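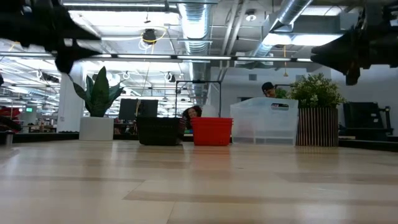
Search this site... Go

Layers and color in page layout: talk notes
February 26, 2023

Hello, thanks, mic ok? Say it's 40 min-ish talk, questions at end. Unless something breaks, then shout.

Who I am: ten seconds only. Do layout and print prep at Birhane. Mostly catalogs, some packaging, the odd wedding menu. Not a trainer. Not paid by any software company. Skip the slide with the logo if running behind.

Talk is about moving a big catalog from Durkeo to Arnik. Both layout programs. One old, one newer. Not a review. What we did, what hurt, what I'd do first next time.

SLIDE - the job

Clurkden parts catalog. 1,790 product entries. Every entry: drawing, part number, short text, price. Prices change, drawings mostly don't. Built in Durkeo over years by whoever had the chair. Styles named "Body", "Body new", "Body new USE THIS". Pause for laugh, if any.

We started in January. Should have started in the fall. Move on.

SLIDE - why leave Durkeo at all

- file opens slow. Go get coffee slow
- swatches. Every paste from an old file brought its own swatches along
- preview on screen didn't match the proof, reds especially
- no way to edit a master page without the overrides jumping

Be fair here. Durkeo text handling is very good. Better hyphenation than Arnik still. If your file is mostly long text, novels, reports, maybe stay put. Say this slowly, somebody always asks.

SLIDE - what Arnik does differently

Layers are per document, with groups inside. Durkeo layers were per document too but flat. Sounds small. For a catalog it's the whole thing: drawings in one group, prices in another, language versions each in their own. Turn off English prices, turn on the other set, export. Same file.

Linked color. Change swatch once, changes in placed artwork too, IF the artwork uses the same swatch name. Exact same name. Capital letters count. Lost an afternoon on "Warm Gray" and "Warm gray".

DEMO 1 - swatches

Open demo file, the small one NOT the full catalog. 
Window, Swatches.
Show the duplicates. Scroll so they see how long it is.
Select unused, delete.
Then merge. Click the one you want to KEEP first, then shift click the others, then merge. Order matters. First clicked wins.
Undo and do it again wrong, so they see what wrong looks like. Everything goes brown.
Undo. Check it's undone before going on!!

If demo won't load: screenshots are slides 31 on, in the back of the deck.

SLIDE - importing

Arnik opens Durkeo files directly. Says so on the box. It does, sort of.

What came over fine:
page size, margins, columns
text and most paragraph styles
placed pictures, as long as links weren't broken already
spot colors

What came over badly:
gradients with transparency. Came in flattened, little white lines at the seams
text wrap around clipping paths, reset to plain rectangles
tables. Cell borders gone. All of them
drop shadows, offset flipped on left-hand pages, don't know why

Tables were the expensive one. Every entry has a price table. We ended up not importing them, rebuilt one table properly as a style and ran the data in fresh. Took two people 9 days. Importing and fixing by hand would have been longer, we timed a few pages and multiplied.

SLIDE - clean BEFORE you move

If they write down one thing, this one. Clean up in the old program, where you know the menus. 

1. Save a copy. Put it somewhere else. 
2. Fix broken links
3. Delete unused styles, swatches, master pages
4. Rename what's left in plain words
5. Pull stray junk off the pasteboard. Ours had an entire old cover out there
6. Export a PDF of the old file and keep it as the reference

We did 1 and 6 and thought we'd get to the others after. Don't. The junk comes across and then it's junk in a program you don't know yet.

Water. Drink some.

SLIDE - testing

Don't convert the lot in one go. Take a chapter with something of everything in it, we used the valves section: long tables, big drawings, a fold-out. Convert that. Print it. On paper, real stock if printer will do it for you. Screen preview hides hairlines.

Put new PDF over old PDF, set the top one to Difference. Black means same. Anything glowing, go look. Line breaks will move, that's normal, hyphenation is diffrent. What you want to catch is text that fell out of a box. Overset text in Arnik shows a small orange corner and that's it. Easy to miss. There's a panel that lists all of them, Preflight, Text, then tick the box. Off by default!

DEMO 2 - difference view

Two PDFs already on desktop, folder "talk".
Place old, place new on top, same corner.
Blend mode, Difference.
Zoom to the bottom of page two, the missing footnote glows.
Keep short. If over 25 min by now, skip it and just show the picture.

SLIDE - type

Fonts. Durkeo kept its own font folder. Arnik reads the system ones. So same name, different version, different widths. We had lines come up short all through the index. Fix: install the old versions first, convert, check, THEN decide about updating. Mention license check, some of the old ones were tied to one machine.

Small type over tinted boxes: turn on overprint preview. Black text knocked out of the tint in 2 chapters and we only caught it at proof. Printer caught it, to be truthful.

SLIDE - speed, since people ask

Full file opens quick enough now. Saving is slower than Durkeo, it writes a backup each time. You can turn that off. I wouldn't.

Split the catalog into chapters with a book file on top. Page numbers run through. Swatches sync from whichever chapter you mark as the master, so mark the clean one. Sync on purpose, by hand. Auto sync bit us, somebody opened an old chapter and the old grays came back everywhere.

SLIDE - what I still don't like

- hyphenation, said that
- shortcuts. You can load a Durkeo set but it misses the ones for kerning
- index tool makes you rebuild from scratch if you rename a chapter
- can't save back. Once it's in Arnik it's in Arnik. Client who wants Durkeo files: talk to them BEFORE

That last one is a contract thing as much as software. Clurkden were fine with PDF plus packaged Arnik files. Yours might not be. Get it in an email.

SLIDE - would we do it again

Yes for catalogs. Price update used to mean opening every page. Now new spreadsheet in, refresh, check the overset list, done. For one-off small jobs we haven't bothered, still open those in Durkeo and they can stay there till they die.

Questions likely:

Does it run on older machines? Ours yes but memory matters more than processor. Large drawings, low memory, it crawls.

Scripts? Durkeo scripts don't carry over. We had one that mattered, for part numbers, rewrote it as a find/replace with wildcards. It's on the handout.

Could we stay on both? Can do. Keep one master and write down which. 

Packaging? Dielines came over ok, put them on their own locked layer, set to non-printing. Check twice.

Handout by the door, style naming list on the back. Slides go up after, give me a week.

Unplug adapter, it's mine.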